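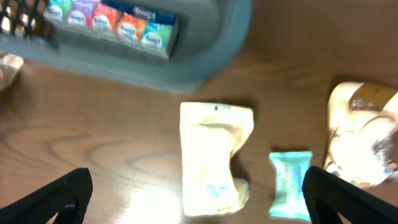
The question of the repeated line has stayed with me since Saturday, and I would like to answer it a little more fully than I did at the end of the online meeting, when my connection was poor and my English was tired. I think a refrain should stay the same when the stanza around it changes, at least for the first few times. The tissue packs in the blue-grey tray are a simple way to see it: one is teal, the next purple, then red, orange and a turquoise-green, and each of them carries the same round white badge on the front. My eye goes along the row and notices the colours, and I believe it notices them more easily with the badge always there. If every badge were a little different too, I would look at the badges and forget the colours. In a poem with a refrain I want the reader to hear the stanzas change.

I copy the earlier message below and answer between the parts, as I find it easier to keep my thoughts in order this way.

> Dear all,
> I've been reading through the poems we have so far for the Plellico
> booklet and I'm struck by how many use a refrain. I have no quarrel
> with that, but in most of them the line comes back word for word every
> time, and by the third stanza I've stopped reading it. My eye just
> hops over. Wouldn't it be stronger to ask people to alter the line a
> bit on each return? Even a comma would do.

I understand this, and I also hop over some lines. But I would ask whether it happens when you hear the poem. On paper we see that the line is the same before we have read it, so we save ourselves the work. When somebody reads aloud we cannot save it. We have to wait until the line is finished, and while we wait we are still thinking of the stanza before. In my first language many of the old songs are made like this, and the people who sing them do not change a word. They change the speed, or they breathe in another place.

A comma is a good example, because on the page it is almost nothing and in the mouth it is quite a lot. I would be glad if writers tried it. I would be less glad if we asked for it. When I read a poem where the refrain has been altered every time, I often feel that the writer was afraid I would be bored.

There is one poem among ours, the one about the ferry timetable, where the line stays the same until the last stanza and then loses its verb. I had to read it again from the top. If the line had been changing all the way down, I would not have noticed that a word was gone.

> Second thing. Do the refrain lines count towards the limit? We said
> 35 lines, and two of the poems go over only because the refrain is
> set out in full each time. One of the writers has offered to put the
> first few words and "etc." as in a hymn book. I think this looks
> awful but I can see it would get us out of trouble.

I also think that it looks awful, and please let us not do it. A hymn book can do it because the people holding it already know the tune. My opinion is that every printed line should count. The limit exists for the page, and a repeated line needs the same space on the page as a new one. Ahonen have told us how tall the page is and it will not grow for us. If a poem has 35 lines without its refrain, it is perhaps a longer poem than it believes itself to be.

I tried it with my own piece, which was also too long. I took out one whole stanza, the one I liked for its sound, and then it was 30 lines and I did not miss anything after a few days. I don't say that the others should do the same. I only report that it did not hurt as much as I expected.

> Third, and I'm sorry to be dull, the word count for the whole thing
> came out at 2,559 with titles. Is that with or without the notes?
> The Bandetti people want to know for the recording.

It is without the notes. I counted the poems and the titles only, with the refrains each time they occur, because the reader in the recording will have to say them each time. The notes will not be recorded. If Bandetti wish to have the titles spoken by a second voice, I would prefer a small silence before the title and no music. But I can live with music if it is quiet and if it stops before the first word.

One more matter which was not in your message. In 2 of the poems the refrain is in italics and in the rest it is in ordinary letters. I would take the italics away everywhere. Italics tell the reader "this is the refrain, here it comes again", and then of course the eye hops over, as you described. Without them the line has to be met like any other line, and it may be the third time before one is sure that it is really coming back. I like this moment of becoming sure very much, and it seems a pity to give it away on the first page.

Also, please could someone check the indents in the file? On my computer the refrain of the last poem stands further to the right than in the paper copy, and I do not know which is the intended version. I have not changed it.

I will be in Trarkow until the end of September and I read the list in the evenings, usually after nine. If there are more opinions on the refrains, I would like to hear them before the file goes to Ahonen, also from those who do not agree with me, and also from those who never use a refrain and find the whole discussion a little strange.

With kind regards to everybody,

from the slow reader in Trarkow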